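Kultora opens fruit table for tote bag shoppers

17/10/2018 — Kultora is delighted to announce that its neighborhood kitchen on Bech Street now has a fruit table, open to anyone who brings a bag. Bananas, apples and other fruit from the Tinero growers' market go straight from the checked cloth to your shoulder!
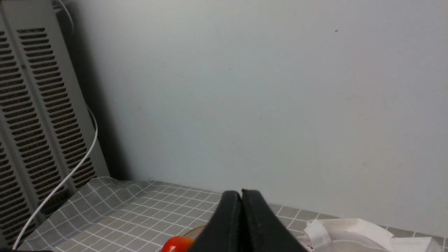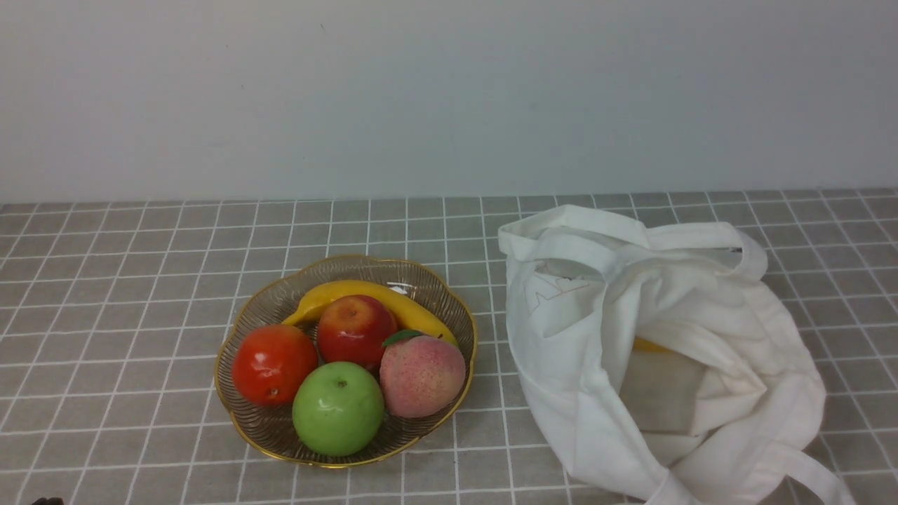
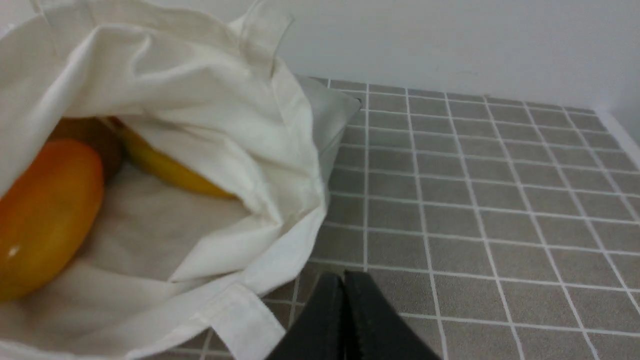

How it works

Come in, choose what you like and pack it yourself in a cotton tote. If you don't own one, we have 400 to lend, and you can bring yours back whenever you next pass by. Heavy fruit goes in first, bananas last.

"I wanted it to feel like the table at my grandmother's house, where you never left with empty hands," says Marcelino Barros, who runs the kitchen. "On our trial day we had 141 people through the door, and plenty of them stayed to swap recipes — I went home with three new ways to use a mango."

The trial was held with the Stundura housing association, whose residents also sewed 80 of the bags over the summer.

Opening hours

The fruit table is open every weekday from 10 a.m. to 4 p.m., and until 6 p.m. in November. Payment is by weight, in cash or by card. School groups are very welcome but should call ahead so we can put out more fruit.

Press contact: Marcelino Barros, Kultora, 600 Bech Street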